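Bench book, Zitmont room
1st December

Worktop, wall panels, small things going astray

Gert has asked me to write up the beige top before we order more of it for the other room. He likes it. I am less sure, so read the below with that in mind.

The claim, from the Pillay sales sheet, is that a speckled surface "stays visually clean between wipes". I don't doubt it. Our old grey top showed every crumb and thumbprint and people wiped it out of shame. With the speckle you can leave it a week and think you've kept a tidy bench. I ran a white cloth over the left half this morning, where I'd have sworn there was no dirt at all, and it came up grey. Same again on the right. Then I did the old grey offcut by the sink, which looked filthy, and the cloth was if anything a bit better.

So "visually clean" is fair wording and I would like us to stop shortening it to "clean" in our own notes. It has been shortened twice already, once by me.

Second complaint is finding things. We have had small items left scattered all over the top at the end of a session, and the bigger ones are no bother. Anything pale and flat goes straight into the pattern. I lost a nylon washer on Gert's side and found it with my sleeve. Yolandi says she has never lost anything on it. Yolandi also puts things away, so I don't think she counts as a test.

What I tried:

Dropped a beige washer, a brass screw and a clear plastic cap on the surface with my back turned, then looked for them from a standing position. Screw at once. Cap took a while. Washer I gave up on and felt for. Repeated with the room lights off and only the blue from the walls. Worse for the cap, and oddly better for the washer, which threw a small shadow. One person, one try at each, and I knew what I was looking for. I wouldn't hang an order on it.

The walls are the other thing. I was against the circuit-board graphics from the start and still think they're busy, though visitors like them and I've lost that one. The blue light is a real nuisance for judging colour. Yolandi wants it kept because it makes the place look finished. My guess is we would all prefer it dimmer and that none of us will say so at the meeting. 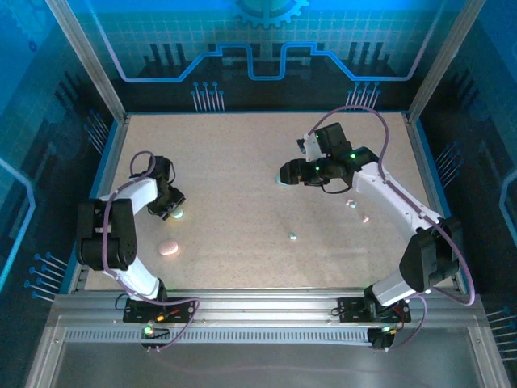
Cleaning trial

Rindura concentrate, 100 ml to the bucket as it says on the bottle, against plain warm water and a drop of washing-up liquid. Cloths from the same pack. I did the back strip with one and the front strip with the other, and asked Gert to say which was which without telling him.

He picked the washing-up liquid as the Rindura. He then said it was the smell, and asked to go again, and got it right the second time — one out of two. We've paid for the stuff so we may as well use it up, but I can't see a reason to reorder.

Vorkis wipes not tried. The tub was dry, lid left off. It was opened in May, so perhaps no surprise.

Marks and wear

The sheet promises no visible scratching under normal use. I have no idea what normal use is. I drew a steel rule along a spare sample three times, fairly hard, and could feel the line with a fingernail but not see it. Gert calls this a pass. To me it is the same trouble as the dirt: the pattern hides it. If the top is wearing we shall be the last to know.

Tape residue does come off, I'll give it that. Left a strip of masking tape on the sample for 14 days and it peeled away whole.

To do

Put a plain tray out for small parts, something dark, and use it. Cost next to nothing and would probably settle half of this page.

Wipe by the calendar and not by eye. Initial the sheet on the door when it's done. Gert, this means you as well.

Ask Pillay whether item 483 comes without speckle. Their website shows a plain one but the picture could be of anything.

Repeat the washer test with Yolandi, who hasn't seen which bits I used. Don't leave this page open near her.

Hold the order until then. Gert would like it sent this week. I've told him the price was the same last time we dithered.

Added later: found the cap from the second run in my cardigan pocket, so I can't swear it was on the bench the whole time. Strike the lights-off result for the cap.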